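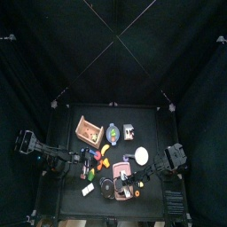
Top view of the table during a two-arm teleoperated episode, toy kitchen set.

Clumov Kitchen Teleop, data card

Maintained by Vy Lục. Last edited 13th November.

What it is

282 episodes of a person driving two arms by remote control over a square black table covered with toy food and dishes. Each episode has the overhead video, joint positions for both arms, the operator's commands and a one-line task string. Tasks are of the "put the carrot in the crate" sort.

Read this before you train on it

I've seen this set described as showing kitchen skills. It doesn't. It shows what an operator can do to light toys under a black drape. The banana will not bruise and the pot has never been on a stove. If your policy does well here, you have a policy that does well here, and I would want to see it on a second table before hearing the word "general."

The operator watched the table directly while driving, from a spot beside the drape. The policy gets only the overhead view. That gap matters most when a gripper goes down over something and hides it, as with the pink tray. The person could lean. The camera couldn't. Some grasps in the data look well judged from above only because the operator had a better angle.

Collection

Leader arms: Rurus pair, unmodified.
Recording software: Khúc, default settings.
Operators: 2
Task strings: 13

Operators were told to go at a comfortable pace. One of them is much faster, and we did not normalize for it. Pauses are left in. A good many are just the operator thinking, and a cloned policy will happily learn to stand still in the same places — trim them if you care.

Failed grasps followed by a second try are kept and count as successes if the object got there in the end. We argued over this. I lost. The field "retry" is filled in by hand and I wouldn't lean on it.

Success labels

Set by the operator who drove the episode, right after driving it. Make of that what you like. The Ivley group asked whether a second person had checked them. No, not yet.

Known problems

Command and video timestamps come from separate clocks. The offset is small in most files, but check yours.

"Plate" and "pan" are used for the same toy in different task strings.

Layouts were shuffled by hand between episodes, so they follow people's habits. The big dishes tend to land where the last person left them.

There is no force data. Anything you infer about gentle handling comes from you.

Not suitable for

Claims about real food, safety around people, or comparing operators. Also please stop using it as a speed benchmark.

Splits

None provided. If you make one, split by operator and say so.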